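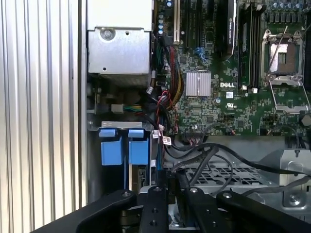 Progress report: bench disassembly and refitting of desktop computers

Print this page | E-mail this page

Submitted to: Clostcombe small grants office
Prepared by: Higinio Cuevas, Camacho Repair
Date: 2023-05-19

1. What the grant is for

Camacho Repair takes in used office desktops, sorts them, swaps out what is dead and sends the rest back out to schools and small offices. The grant pays for two arms, their grippers, the bench and part of Lâm Thân's time. In return we agreed to find out which of the jobs on our repair floor a machine can do today, at a pace and an error rate the shop could live with. We also agreed to say so plainly when the answer is no.

The jobs on the list are putting a processor in its socket, seating a memory module, fitting a graphics card, plugging and unplugging drive cables, and pulling a drive. All of them are done on an open tower with the side panel off. None of them takes a trained person very long, which makes the comparison a hard one for the arms.

2. Work since the last report

The old plywood bench is gone. It moved when an arm pushed down on it, and the positions we had taught in the morning were off by the afternoon. We now work on slotted aluminum, and everything that needs to stay put can be bolted to it.

We also stopped handing parts to the arm. Parts wait in a printed gray fixture beside the tower, with a pocket for the processor and a slotted guide for a thin board. Radomir Matić drew it and went through 8 versions before the pocket held a processor flat and still let the fingers get around it. The files are stored with the project and can be sent on request.
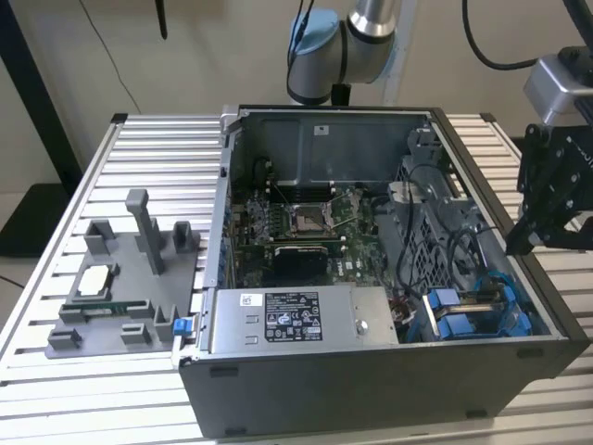 The fixture changed the numbers more than any software change we made. Before it, most failed runs ended at the pickup, and the arm never reached the computer at all. Now most of them end inside the case, so we are at least working on the right problem.

3. Results by job

Memory. This is our best job. Out of 50 tries, the arm seated the module and closed the latches in 41. In the other nine it pressed with one end high and the force limit stopped it. No slot was damaged.

Processor. Setting the chip down in the socket works if the lever is already up and the socket is where we expect it to be. Raising the lever works less often. Closing it again is not reliable and a person does it. We bent pins in two sockets, both on scrap boards, and have lowered the force limit.

Graphics card. The low cards go in. Taller ones run into the cage or the cables, and we have set them aside for now.

Cables. This is the weak part of the report. A cable does not lie in the same place from one tower to the next, or even in the same tower after the arm has brushed against it. The gripper fingers are wide for the space they have to work in. Unplugging a drive cable succeeded in 14 of 50 tries. Plugging one in has not worked often enough to be worth a figure.

Drives. Squeezing the tabs on a caddy and pulling it out are two motions that have to happen together. We can do it on one model of case, with the cables already moved out of the way by hand.

4. Can it do a shift yet?

No. A person has to stay within reach for every run, and with a person standing there the shop gains nothing. Left to itself on memory alone, the arm could do useful work on a batch of identical machines. We rarely get one. The last load from Bumness was 100 towers, and the layouts inside were mixed enough that we would have been teaching new positions most of the day.

We put these results in front of the repair floor in May and asked for comments.
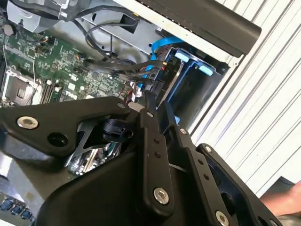 Ezequiel Robles thought we had picked the wrong jobs. In his view seating memory was never what slowed the floor down, and he would sooner have an arm that took out screws and blew the dust from the cases. He added that if it could only learn one thing with cables, it should be holding them to one side while he worked.

We think the second point is a good one and have added it to the plan. Holding a bundle clear asks much less of the gripper than plugging in a connector.

5. Next period

- Run the memory job on a mixed batch, with no teaching between towers.
- Try narrower fingers. Amard has quoted for a set and Aurelio Cuautle is checking the fit.
- Test cable holding with a person doing the rest of the job.
- Drop the tall graphics cards from the list, if the grants office agrees.

6. Money

Spending is within the budget. The new bench cost more than planned and the fixture cost less. We ask to move what remains under travel to gripper parts. A signed statement is attached separately.

This site uses cookies to remember your settings. By continuing to browse you accept their use. Accept | Manage cookies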